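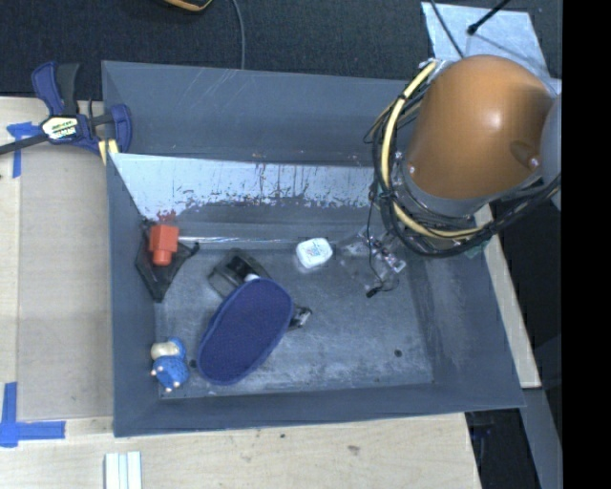

Widad Haddad
Head of Applications, Jimex

About Us

Jimex builds and tests bin-picking cells for small manufacturers. The company has 14 employees and works from one building, with offices at the front and the test hall behind them. Most of our customers make mixed parts in short runs, where a dedicated feeder would cost more than the job can carry. We select the arm, design the gripper, write the picking software and hand over the finished cell with its documentation.

The software is called Gestix. It takes camera data, proposes grasp points and passes a motion plan to the arm controller. It runs on a standard industrial PC and does not require a network connection once installed. Grippers are developed under the name Hukomano and are made in house, usually in several revisions per customer.

Open day

The test hall is open to visitors twice a year, in January and in the summer. Registration for the January session closes on 15th December. Group size is limited to 39, and we split each group into 3 parties so that everyone can stand close enough to follow the work.

The main demonstration is mixed-object picking. A shallow gray bin with sloped walls is clamped to a wooden table and a handful of unrelated items is put in it: a toy figure, an oval pad, a plastic block on a corner holder. The walls matter more than most visitors expect. An object resting against a slope presents a different angle to the gripper than the same object on the flat floor, and the approach path has to clear the rim. 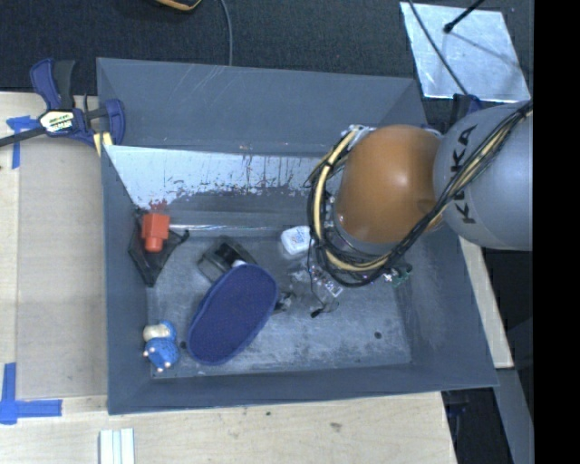

Corners are the hardest case. The gripper needs room on at least one side of the part, and in a corner two of those sides are taken up by wall. Overlapping items come next, as the system must decide which one to lift first. We show failed picks along with good ones and keep the planner's output on a screen so that visitors can compare what was proposed with what the arm did.

After the demonstration there is a question period with the applications team. Visitors may bring sample parts, provided they are clean, free of oil and small enough to hold in one hand. Closed shoes are required in the hall.

Partners

Qaisi supplies our machine frames and guarding and has worked with us on every cell delivered to date. Their staff attend both open days and can answer questions on floor loading, fencing and access doors.

Training

Each cell includes 2 days of operator training, held at the customer's site.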